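Bravik Storage Units – my monthly walk-through list, with comments
Last updated 2021-07-25

I rent two units at Bravik and look after the shared hallway on our side, and people keep asking me what I check when I go round with the clipboard. So I typed it up. The list part is short, the comments are long (sorry, I talk the way I write). Use whatever helps and skip the rest.

1. Outside door and keypad
Check: door closes by itself, keypad lights up, nothing wedged in the gap.
Result: OK, with a grumble.
Comment: The closer is slow again. If you let go with the door wide open it swings home fine, but from halfway it stops with a hand's width to go and just sits there. I turned the little screw a quarter turn and it got better for a week. Senad Georgiou has the right size Allen key and says he'll do it properly next time he's in. Please don't prop it with the brick! I took the brick away in May and somebody found a second brick.

2. Hallway floor
Check: nothing on the floor, no puddles, mats lying flat.
Result: Fixed on the spot.
Comment: One corner of the long mat was curled up right where you turn with a hand truck. I flipped the mat over and put a box of old tiles on it while I did the rest of the round, and that did the trick. Two bikes were parked along the wall. I moved them both outside their owners' doors and left notes. I know it's only for five minutes, it's always only for five minutes.

3. Lights
Check: every fixture on, motion sensor picks you up from both ends.
Result: One out.
Comment: The tube near the far stairs is dead and the one beside it flickers, so I've asked for both to be changed together. The sensor is great from the front door and hopeless from the back. I walked in from the stairs and had to wave my arms over my head before anything came on, which my neighbor enjoyed very much.

4. Fire extinguishers
Check: gauge in the green, pin in place, tag readable, nothing stacked in front.
Result: OK on all 5.
Comment: All in the green this time. The one by the freight elevator had a rolled-up rug leaning on it, so I moved the rug. I also pick each one up off the hook for a second – a gauge can stick, and you get a feel for what a full one weighs. The Meneck tags are printed in a gray so pale that I need my phone light to read them. I've asked if we could get darker ones. 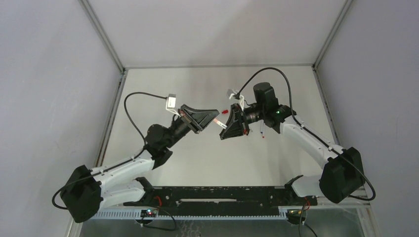 5. Exit signs and the back stairs
Check: signs lit, push bar works, stairs clear top to bottom.
Result: OK.
Comment: I push the bar every single time, even if I've come up that way the day before. It moves easily now. Last winter it took a hip and a shoulder! The bottom step still has its strip of yellow tape and the tape is still holding, though one end is getting fuzzy and I'll redo it next round.

6. Shelving inside the units
Check: tall shelves fixed to the wall, heavy stuff low, nothing hanging over the edge.
Result: Mine needs work.
Comment: I'm marking myself down here. I have an Eltura rack rated for 500 pounds a shelf, and I'd treated that number as permission to put every paint can I own on the top one. Zübeyde Güneş took a look and asked me how I planned to get them down again. Fair question. They're on the bottom shelf now, and the Christmas stuff went up top where it should've been all along. I still have to put in the wall bracket.

7. Extension cords and chargers
Check: no cords under doors, no daisy chains, nothing left charging overnight.
Result: One talk needed.
Comment: There was an orange cord running under a door and across the hall to the cleaning outlet. I unplugged it, coiled it up, and hung it on the handle with a friendly note. If you need power in your unit, Karagiannis Electric did mine and they were in and out before lunch.

8. Smells, leaks and visitors with tails
Check: walk slowly, sniff, look up at the ceiling tiles, look down along the baseboards.
Result: OK, keep watching.
Comment: The brown stain over the sink hasn't grown. I drew a pencil line along its edge in May and it's still inside the line. No droppings, and the traps are empty.

Still open for next time: the door closer, two light tubes, my wall bracket, fresh tape on the bottom step. If you spot something in between, write it on the sheet by the keypad. There's a pen on a string.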